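Two grippers, one winter: trying out fingers for taking computers apart

Olanrewaju Ekwueme has spent most of this year finding out which gripper can be trusted with a used desktop computer. His team at Tundell, a small firm that strips office machines for parts, began the trials in February and has now settled on one. 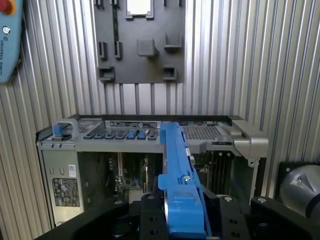

"We started with the wrong question," he says. "We asked which one was strongest. For the work we do, you want to know which one can hold something thin at an angle and still let go of it cleanly."

The two models on trial were the Jovov and the Plirnel. Both are two-finger electric grippers, and both were fitted to the same arm with the same wrist camera. Each was given 500 attempts at a fixed set of jobs: opening latches, lifting out plastic parts, pulling memory and putting everything down in a holder.

The Jovov was quicker to set up. Ekwueme had it running before lunch on the first day, and its software gave him little trouble. It also had more force than he needed. "It cracked a few clips early on. You can turn it down, but then it hunts a bit before it settles, and you lose the time you saved."

The Plirnel took the best part of a week. The cable was too short, the bracket had to be redrawn, and the first set of finger pads wore smooth. Once it was going, it dropped fewer parts. Out of its 500 attempts it failed 16, against 30 for the Jovov.

Bello Babalola looks after the controller side and was less taken with those figures. "Half the failures were ours," he says. "If the computer is a few millimetres out of place, neither gripper is going to save you. I wanted to fix the fixtures first and then do the test again."

They did part of it again. Babalola swapped the original controller for a Garba unit, which reads the finger position more often and stops sooner when the grip closes on nothing. He kept a log of every grip from that point, 3889 of them by the end of the summer. He says the change made more difference to the Jovov than to the Plirnel -- enough that he would still be happy to use either.

The camera caused more argument than the grippers did. Mounted at the wrist, it gives a good view of the fingers and whatever they are holding, but a large part can hide the place it came from. Ekwueme wanted a second camera on a post. Babalola did not want another thing to calibrate. For now they have stayed with one, and the arm backs off for another look when it loses sight of a slot.

Tundell has ordered a second Plirnel. The Jovov is staying on the shelf as a spare, with its pads still on.

"I'd like longer fingers next," Ekwueme says. "Bello would like me to leave it alone until the fixtures are finished."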